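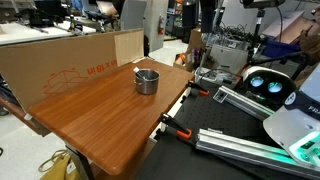
Petit récipient en inox posé sur une table à veinures brun-rouge.

Faut-il noter la gentillesse ?

Opinion, décembre 2022

Ma fille est rentrée du collège Lehner avec un bulletin de quatre pages. Les notes tiennent sur la première. Les trois autres contiennent ce que l'établissement appelle son profil relationnel, établi au moyen de la grille Vusix : persévérance, écoute, gestion de la frustration, ouverture à l'autre, curiosité, et ainsi de suite jusqu'au bas de la dernière page, où l'on me demande de signer pour attester que j'ai pris connaissance du document. J'ai signé. J'en ai pris connaissance, c'est exact, et c'est à peu près tout ce que je peux en dire de favorable.

La grille compte 79 observables. Chacun reçoit une couleur, du gris au vert foncé. Ma fille est vert clair en « accueille le point de vue d'un pair » et grise en « verbalise ses besoins de manière constructive ». En mathématiques elle a eu treize, et je comprends ce que veut dire treize. Je sais quels exercices elle a ratés, elle me les a montrés, il y avait une histoire de signe oublié en changeant de membre. Pour le gris, je n'ai pas de copie à regarder. J'ai demandé à quoi il correspondait et l'on m'a répondu qu'il s'agissait d'une photographie à un moment donné, qu'il ne fallait pas s'y arrêter.

Je veux bien ne pas m'y arrêter. Mais alors pourquoi l'imprimer ?

Ce que l'on mesure, au juste

Je ne suis pas de ceux qui pensent que l'école doit s'en tenir à la grammaire et aux fractions. Un enfant apprend aussi, en classe, à attendre son tour, à supporter un voisin pénible, à recommencer un dessin. Mes instituteurs le savaient et s'en occupaient, quelquefois mal. Ils écrivaient « bavarde » ou « gagnerait à participer », et mes parents levaient les yeux au ciel ou fronçaient les sourcils selon l'humeur. Personne ne prenait cela pour une mesure.

Avec Vusix, on change de registre. La couleur est produite par un calcul : l'enseignant coche, le logiciel agrège, et le résultat s'affiche sous la forme d'une toile d'araignée assez jolie où l'on voit d'un coup d'œil que l'enfant penche d'un côté. Or les cases cochées, elles, restent des impressions. Un professeur de technologie qui voit une classe une heure par semaine coche « fait preuve d'empathie » de mémoire, un soir, devant sa liste de 23 élèves. Multipliez par 79 et vous aurez une idée du sérieux de l'opération. Plusieurs enseignants à qui j'en ai parlé m'ont avoué, sans gêne particulière, qu'ils mettent la couleur du milieu partout et n'en sortent que pour les deux ou trois élèves qui leur posent un problème. Je ne leur en fais pas reproche, j'agirais de la même façon.

On m'oppose que les notes aussi sont subjectives. C'est vrai, on le répète depuis longtemps, et toute personne ayant corrigé un paquet de dissertations le sait. Une note se rapporte tout de même à un travail qui existe, que l'élève a remis et que l'on peut relire. On peut contester un onze en histoire. Comment conteste-t-on un gris en ouverture à l'autre ? L'élève qui proteste fournit au passage la preuve qu'il gère mal la frustration.

J'ai posé la question à la réunion de rentrée. On a souri, la salle aussi, et l'on est passé au point suivant, qui concernait les casiers.
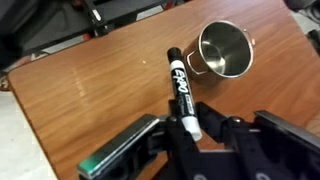
L'argument de la bienveillance

Le mot revient à chaque page de la brochure. L'évaluation est bienveillante, le regard est bienveillant, la couleur grise elle-même est bienveillante puisqu'on a pris soin d'écarter le rouge. Je me méfie un peu d'un adjectif qu'il faut employer si souvent. Une enseignante bienveillante, j'en ai connu et ma fille en a une cette année, n'a pas besoin de le porter en en-tête.

Surtout, la bienveillance n'a jamais dispensé de la retenue. Il y a des choses qu'un adulte remarque chez un enfant et qu'il garde pour lui, ou dont il parle aux parents dans un couloir, avec des précautions, parce qu'il sait que l'enfant aura changé au printemps. À douze ans, on est timide en octobre et insupportable en avril. Fixer la timidité d'octobre dans un document conservé, classé, transmis d'une année sur l'autre, me paraît être le contraire d'une délicatesse. La brochure promet un « suivi longitudinal des compétences humaines ». J'ai relu cette formule plusieurs fois et je n'arrive pas à la trouver rassurante.

Les défenseurs du dispositif, et il y en a de bonne foi, disent que la grille met des mots sur ce qui restait implicite. Que les élèves discrets, ceux dont on ne disait rien, sont enfin regardés. L'argument est le meilleur de tous et je l'ai pris au sérieux. J'ai demandé à ma fille ce qu'elle en pensait. Elle m'a expliqué que, pendant la semaine où les professeurs remplissent la grille, tout le monde prête sa gomme à tout le monde. Elle disait cela sans cynisme, comme on explique la règle d'un jeu. Elle avait elle-même prêté son compas à quelqu'un qu'elle n'aime pas. Le compas est revenu, c'est déjà ça.

Voilà donc ce qui s'apprend : la générosité a une période de relevé. Je doute que ce soit écrit dans la toile d'araignée.

Qui vend, qui forme, qui vérifie

La grille n'a pas été conçue par des enseignants du collège. Elle est vendue par la société Sturnance, qui assure aussi la formation du personnel et délivre, au bout de deux ans, un label que l'établissement peut afficher sur son site. Celui qui fournit l'outil forme donc ceux qui s'en servent, puis certifie qu'ils s'en servent bien. Le prix est de 900 euros par classe et par an. Je le sais pour l'avoir demandé par écrit, et l'on me l'a donné sans difficulté, ce dont je sais gré à la direction.

C'est une somme. Elle ne ruinera pas Lehner, qui est un établissement privé et fait ce qu'il veut de ses recettes. Je remarque seulement que l'étude du soir a été raccourcie l'année où la grille est arrivée, que le fonds de la bibliothèque n'a guère bougé, et que l'on nous demande chaque automne si nous n'aurions pas des dictionnaires en bon état dont nous ne ferions rien.

J'ai cherché des résultats. La brochure cite des « retours très encourageants » et reproduit des phrases d'élèves, toutes enthousiastes, toutes sans faute d'orthographe. Il y est question d'un climat apaisé dans les classes pilotes de Gronach. Apaisé par rapport à quoi, constaté par qui, au moyen de quel relevé ? Peut-être les classes de Gronach étaient-elles déjà calmes. Peut-être avaient-elles de bons professeurs, des effectifs raisonnables, un chef d'établissement présent à la grille le matin. Je n'en sais rien, et le document ne permet pas de le savoir.

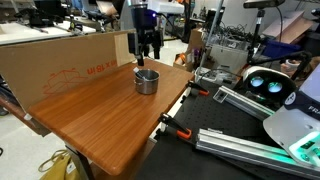
Je ne demande d'ailleurs pas des preuves de laboratoire. L'école s'est toujours faite avec beaucoup de tâtonnements, et je préfère un établissement qui essaie à un établissement qui s'endort. Mais on n'essaie pas sans se donner le moyen de conclure que l'essai a échoué. J'ai voulu savoir à quelles conditions le collège renoncerait à Vusix. La réponse a été que l'on était dans une démarche d'amélioration continue. Autrement dit, si les choses vont bien, c'est grâce à la grille, et si elles vont mal, il faudra davantage de formation.

Il me reste un scrupule. Il se peut que je défende là, sans trop le dire, l'école que j'ai connue, avec ses appréciations lâchées en bout de ligne et ses injustices tranquilles. Un professeur a écrit « élève sans relief » sur mon bulletin de quatrième, et je m'en souviens très bien. Une couleur m'aurait peut-être moins blessé. Je n'en suis pas certain. J'ai pu détester ce professeur, ce qui m'a beaucoup aidé ; on déteste difficilement une moyenne pondérée.

Je proposerais volontiers une chose modeste au conseil d'établissement, qui examinera le renouvellement du contrat en avril. Que l'on suspende l'envoi des trois pages aux familles pendant une année. Que les enseignants gardent la grille pour eux, s'ils la trouvent utile, et que l'on regarde combien continuent à la remplir. Le temps libéré pourrait aller à un entretien avec chaque famille, un vrai, assis, avec le professeur principal et l'enfant. On y dirait des choses moins exactes, et probablement plus justes.

En attendant, le bulletin est sur le buffet, sous le courrier. Ma fille m'a demandé si elle devait travailler son gris pendant les vacances. Je lui ai dit de revoir les changements de signe.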